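Reducing Return Trips in the Liststead Small Electronics Take-Back Program
Final Project Report, Rees College, Department of Applied Business Studies
Submitted 29th July

1. Purpose of the Report

This report presents the findings of a student project on household collection of small electronics in the town of Liststead. The project examined why residents make more than one trip to the Caltis Road drop-off point before their items are accepted, and it proposes changes to signs, printed material and opening hours. The work was carried out under the Voltbridge placement program and was assessed as part of the final year of study.

2. Background

Liststead introduced its take-back program for small electronics in October. Residents may bring household items such as radios, chargers, hand tools and toys to the Caltis Road site without charge. Larger appliances are handled under a separate contract and fall outside this report.

A leaflet was sent to 3,000 households when the program opened. It lists the accepted items on one side and the opening hours on the other. The leaflet does not mention batteries, although the site rules require that loose batteries be removed and handed over separately. Staff at the site told the project team that this rule is the most common source of disagreement at the counter.

3. Method

A short questionnaire was offered to residents at the site and at the public library. A total of 316 completed forms were returned. The form asked how the resident had learned of the program, what items had been brought, and whether any item had been refused on a first visit. A final section was left open for comments.

The team also held four discussion sessions with residents who had agreed to be contacted. Notes were taken by hand and grouped by subject. No names or addresses were kept after the sessions ended.

Two limits should be noted. The questionnaire reached only people who were already visiting the site or the library, and residents who had given up on the program are therefore likely to be underrepresented. The form was offered in English only.

4. Materials

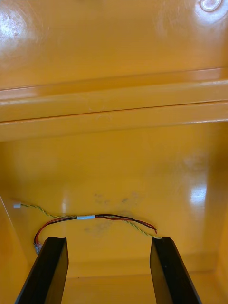
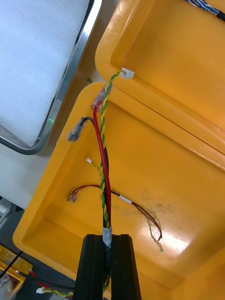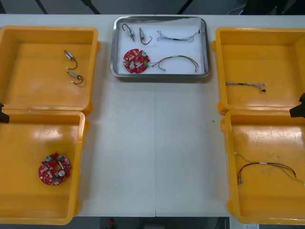
Yellow bins and a steel tray with small motors and wiring. 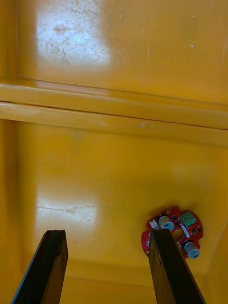
What was the most frequent reason for a second trip?

The most frequent reason was a battery left inside the item. Residents who were asked to remove it often had no screwdriver with them and took the item home again.

5. Findings

Most respondents had heard of the program from a neighbor or a family member. The leaflet came second. Very few had seen the notice on the town website, and several wrote that they had looked for it and could not find it.

Opening hours were the second main concern. The site closes before the end of the normal working day, and respondents with full-time jobs reported that they stored items at home for months. In the discussion sessions, residents said that a later closing time on one evening a week would be of more use to them than longer hours in the morning.

There was also confusion about cables. The leaflet lists chargers but says nothing of loose cables, and some residents had put them in the household trash for that reason. Site staff confirmed that loose cables are accepted – a fact that appears nowhere in the printed material.

6. Recommendations

The team recommends that the leaflet be rewritten to cover batteries and loose cables, and that the new version be tested with a first printing of 800 copies before wider delivery. A bench with basic screwdrivers should be placed near the entrance so that batteries can be removed on site. One late closing each week should be tried during the fall and reviewed before winter hours begin.

The team further recommends that the notice on the town website be moved to the page on trash and recycling. It is currently filed under public events.

7. Further Work

A door-to-door survey would reach residents who do not use the program at all. The questionnaire should be translated before it is used again. Copies of the blank form and the grouped discussion notes are held by the department and may be requested through the placement office.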